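The arm is the cheap part
What a refurbishing shop learned from buying its first robot, and from the invoices that followed it in

2 September 2026

The quotation ran to one page. Hadiza Okonkwo kept it in a plastic wallet, the way other people keep a christening certificate, because it was the last simple document the project produced. One arm, one controller, one gripper, delivery extra. She signed it before lunch.

Okonkwo runs operations at Gakier, which buys retired office computers by the pallet, takes them apart and sells what is worth selling. Margins are what you would expect from a business whose raw material is somebody else's old towers. A robot that could do the dull end of the dismantling looked, on a spreadsheet, like paying for itself by Christmas. She has since deleted that spreadsheet.

The folder that replaced it holds 53 separate purchases. There is the bench, a slotted aluminium one, because an arm bolted to a wobbly table is an expensive way of stirring the air. There is the safety assessment, priced by the day by a man who arrived by train and billed for the train. There are spare gripper fingers, then more spare gripper fingers, and a line that reads "bolts (again)".

"I budgeted for the robot," she says. "I should have budgeted for everything the robot touches."

Integration was the large one. Two firms bid. Rullamow offered a complete cell with fencing, a conveyor and a service contract thick enough to prop a door. Okeke, a much smaller outfit, offered to come in for three weeks and see how far everyone got. Rullamow's price would have bought a decent house in the town where Gakier rents its unit. Okeke's would have bought the garage. She took the garage.

Her advice to anyone about to do the same is to price the variety before the machine. Car plants have it easy: the next door is the same as the last door. Gakier's intake in August included 108 different case designs, each the work of an engineer with private opinions about latches. One side panel slides, another swings, a third needs a thumb in a place no thumb goes. A person works this out in a few seconds and some swearing. An arm needs it worked out for it, and the working out is charged by the hour.

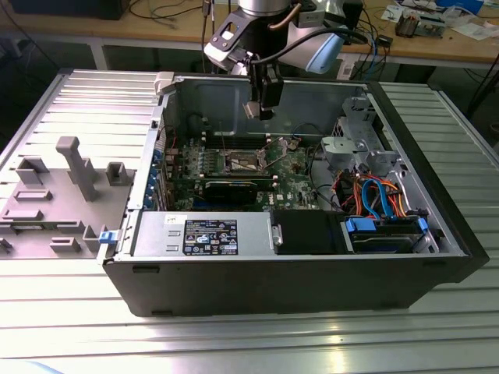 So the second-year budget has a line for teaching, and it is bigger than the line for hardware. It covers an operator's time, the machines set aside for practice and a sum for breakages, which the accountant wanted to call something else. Okonkwo held firm. If you call it breakages, she argues, people stop hiding the bits.

She also keeps 200 hours a year for what the plan describes as "recovery", meaning somebody walking over to see why it has stopped. The software that schedules all this is called Fluletti, and its subscription renews on its own with a reliability she would like to see elsewhere in the building.

Would she buy again? She would, though in a different order. Bench first, then a month of watching her own staff work with a notebook in hand, then the assessor, and the arm at the very end, when there is something for it to do. She would hire one before buying one if the terms were tolerable. She would ask every supplier what their customers spent in the second year, and take note of who changes the subject.

A request for a second arm is already drafted. It comes to four pages this time, and the arm itself is on the third.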